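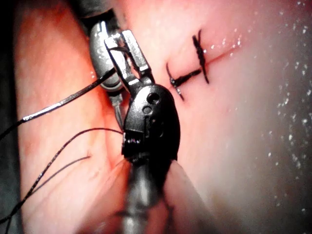
Come and help us write the rules for robot suturing

Hello! I run the good practice project at Movside, and I'm looking for people who hold instruments for a living (or who clean them, log them, or teach others to use them) to join our next review group. We're putting together a plain set of working rules for two-armed surgical robots doing practice stitching, and I'd much rather it was argued over by people with sore wrists than by me on my own at a desk.

The current draft is called Gika. It has 71 clauses, which is too many, and I know it. The last round brought in 389 comments and a good third of those were about needles: who says where the needle is, when an arm may move while the other one is holding it, what counts as a safe handover, and what you do when you lose sight of the tip. So needles get a whole morning this time. 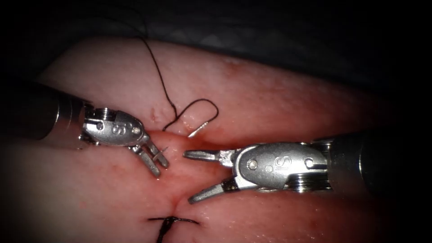
Needle in the left jaws, right jaws open: the moment clause 14 is trying to cover.

What you'd be doing

You'd come to our teaching room in the Buchanan building for two days, read a chunk of the draft beforehand, then sit with us while we go through recorded stitching and mark where the rules help and where they get in the way. There's console time too, if you want it. You don't need to be quick or tidy with it! I'm certainly not.

After that it's home reading, one call a month until December, and a vote on the final wording. If you vote against a clause, your reasons get printed next to it. That was a sticking point last time and I'm glad we gave in.

Who I'm after

Theatre nurses, surgical trainees, sterile services staff, robot technicians, and anyone who writes software for the arms and can put up with being asked what a word means. Some time near a surgical robot in the past couple of years is a must. A background in standards isn't — most of us learned on the job.

If you work for a company that sells these systems you're welcome to apply, but you'll need to say so on the form and you won't vote on the clauses about stop buttons and alarms.

Money and practical bits

We pay 800 pounds for the two days and the calls, plus travel. Zistis is covering lunch and has no say in the wording. There's step-free access throughout, and the console seat goes up and down (ask me if you need something else).

How to apply

Send me half a page on what you do and one rule you wish people would stick to. No CV please — I read 169 of them last time and remember very few. Forms are on the Movside site under Gika, and they need to be in by 11th July, end of the day. I'll write back to everyone, yes or no.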